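饮料瓶回收与校园押金制试点调查报告

课程：环境与社会调查方法
执笔：曾希萌（Ximeng Zeng）
提交日期：2022年5月12日

一、选题原因

我们学校有两个食堂和一个小超市，Oklow宿舍区另有自动售货机。瓶装饮料卖得多，空瓶大多进了普通垃圾桶。去年11月，后勤处同意在Oklow宿舍区试行押金制：买一瓶饮料多付五角，退瓶时返还。本小组想弄清三个问题：同学愿不愿意退瓶，退回来的瓶子能不能直接卖给回收站，以及这笔押金由谁来管比较合适。

二、背景资料

押金制在不少地方已经实行多年，做法大体分两种。一种由零售店收瓶，店家凭数量向饮料厂结算；另一种设独立回收点，由第三方公司统一处理。我们参考的是Graltbridge镇的公开材料，那里采用第二种办法，回收点设在超市停车场，每周开放四天。

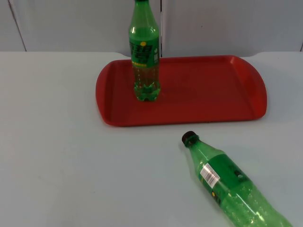 Graltbridge的材料里有一点和我们关系较大：回收点只收瓶身完整、没有压扁的瓶子，原因是验瓶要看标签。镇上的居民习惯把瓶子踩扁以后再扔，制度推行的头几个月退回率很低，后来在购物小票上印了提示，情况才好一些。我们的试点一开始就规定不要压扁，不过宿舍里地方小，很多同学嫌占地方。

三、调查方法

问卷共发出500份，在宿舍楼下和食堂门口发放，题目有十二道，填写时间不超过五分钟。另外访谈了10名同学和一位回收站负责人，每次访谈二十分钟左右，由两人一组完成，一人提问，一人记录。试点期间的退瓶数量由宿舍服务台登记，每周五汇总一次。

为了统一口径，我们把瓶子分成透明和有色两类。回收站Karkitz对两类瓶子出价不同，有色的每公斤低两角，绿色瓶又要单独装袋。登记表上原来没有颜色一栏，第二周才补上，所以第一周的数据只有总数。

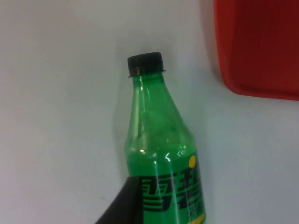

图1 绿色饮料瓶，黑色螺旋盖，归入有色类

瓶盖的处理也有过争论。Karkitz的负责人说盖子和瓶身材料不一样，最好分开，但拧在瓶上也收，他们自己有工序处理。服务台的同学觉得拧着盖子比较干净，剩下的饮料不会漏到袋子里，最后规定带盖退瓶。

四、结果

试点期间服务台登记退瓶3,445个。退瓶高峰在周日晚上，可能和同学返校前后整理房间有关，这一点没有进一步核实。从问卷看，愿意为五角钱专门下楼的人接近四成，多数人表示会攒一袋再退。回答“从不退瓶”的同学，理由集中在三项：忘记、嫌麻烦、不知道在哪里退。最后一项出乎我们意料，因为海报就贴在电梯里。
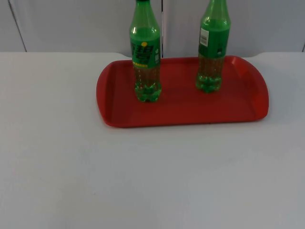 图2 白色桌面与浅灰色板墙

访谈中有人提到，把瓶子放在房间里容易招虫，尤其是含糖饮料。有两间宿舍自己定了办法，喝完用水冲一下再放进袋子。还有同学认为押金太低，提高到一元才会在意。也有相反的意见，说饮料本来就不便宜，再加钱就去校外买。

卖给Karkitz的收入扣掉运费以后所剩不多。运费每次40元，我们跑了三次，如果攒到两次送完会更划算，但服务台后面的储物间放不下。

五、讨论

押金的管理是试点中最难办的部分。没有退回的押金目前放在服务台的铁盒里，由值班同学记账，交接时对过几次都有小差额。指导老师段（Duan）老师建议改成电子登记，与校园卡绑定，退瓶时直接返还到卡里。后勤处答复说技术上可行，但要等下学期系统升级。 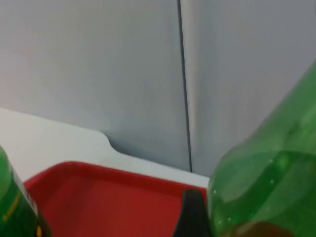
还有一个问题是售货机。Oklow宿舍区的售货机由外面的公司运营，不参加押金制，从那里买的饮料没有交过押金，瓶子却和超市的一模一样。服务台无法区分，只好一律返还五角，等于多付了一部分钱。我们试过在超市卖出的瓶子上贴小圆点，贴纸遇水容易掉，一周后停用。

六、不足

问卷发放地点偏少，走读的同学基本没有覆盖到。第一周没有分颜色登记，颜色比例只能从第二周算起。访谈对象里一年级同学偏多，其他年级的看法可能不一样。

七、下一步

下学期准备在食堂门口增加一个退瓶点，开放时间定在午饭后一小时。登记表会加上购买地点一栏，瓶子改用硬纸箱存放。问卷原表和访谈记录交资料室保存，需要的同学可以找执笔人借阅。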